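Wiltatau Community Workshop – Summer Safety Checklist, Main Floor and Annex
Walked in August, starting at 7 a.m. before the first class

Overall: pass, with 2 items to fix and a few notes. What a difference from last time! I came in with a fresh pad expecting to fill it, and most of the pages are still blank.

ENTRANCES AND EXITS
Front door opens fully, closes by itself – OK
Rear door opens without a key from inside – OK
Exit signs lit, both doors – OK
Path to rear door clear – FIX
Comment: The Tremine shelving delivery was stacked along the back hallway. You can get past sideways, but a person in a hurry or on crutches can't. Please move it to the annex today. The shelving itself is lovely and I can't wait to see it up.

FIRE
Extinguishers charged, pins in, tags current – OK
Extinguisher by the finishing room at the right height – OK
Smoke alarms tested, main floor – OK
Smoke alarms tested, annex – OK
Oily rag can has a lid and is emptied nightly – OK
Comment: The rag can was empty and the lid was shut. I have been asking for this since we moved in and it made my morning. Keep going, finishing crew!

ELECTRICAL
Panel doors closed, breakers labeled – OK
36 inches clear in front of panel – OK
No extension cords used as permanent wiring – FIX
Comment: One cord runs from the annex outlet, behind the Mahlangu loom, to the desk lamp. It's in good shape and it's the right gauge, but it has been there long enough to collect dust. Either move the lamp or put in a request for a new outlet. I vote for the outlet, as the weavers could use the light on that side anyway.
GFCI outlets at both sinks trip and reset – OK

FLOORS AND WORK SURFACES
No loose mats or curled edges – OK
Spills cleaned, absorbent on hand – OK
Bench tops free of splinters and stray staples – OK
Tape and other markings stuck down flat – OK, see comment
Comment: Run a finger along tape whenever you wipe down. A lifted end catches sleeves on a bench and shoes on a floor, and old tape leaves a gum that holds sawdust. If it has started to peel, pull up the whole strip, clean under it and lay a new one.
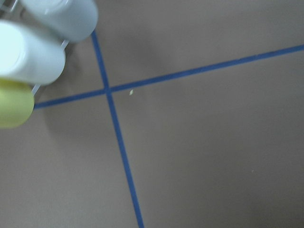

Cleaning also goes better in the evening than the morning. Dust has settled by then, people are warmed up and chatting, and the job gets done in one pass. The evening group has been doing it this way all summer and the benches feel terrific.

HAND AND POWER TOOLS
Guards in place on both saws – OK
Push sticks within reach – OK
Chisels stored edge down or capped – OK
Didimik drill press: chuck key on its hook, table locked – OK
Comment: The press runs so smoothly after the new belt. Whoever lined up those pulleys, take a bow.

STORAGE
Heavy items below shoulder height – OK
Ladder feet intact, spreaders lock – OK
Nothing within 18 inches of sprinkler heads – OK, just
Comment: The top boxes of felt in the annex are getting close. Don't add another layer.

FIRST AID
Kit stocked, nothing expired – OK
Eye wash flushed and covered – OK
6 pairs of safety glasses on the visitor rack – OK
Comment: Wipe the lenses with the soft cloths, please. Paper towels are what scratched the last set.

FOLLOW-UP
Hallway clear: today, before the evening class
Annex cord removed: within 7 days
Outlet request: form is in the office tray, top sheet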